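December, 9 p.m.

Second day of comparing the Petulik gripper with the Jomero. Started with the Petulik, 44 tries on the pegs, 11 drops. The Jomero closes slower but slips less on the round tops. Swapped the controller after lunch and had to redo the wrist offset, which cost me most of an hour. Wrist view is good enough to keep. Tomorrow the bars, then on to 200 tries each.
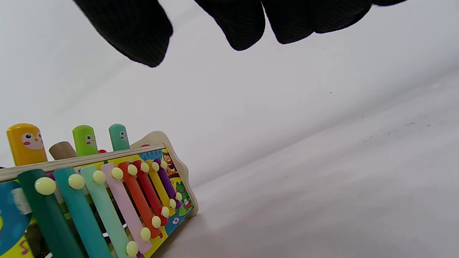
Wrist view, gripper empty over the peg bench and xylophone.

Need to wipe down the white surface before I start.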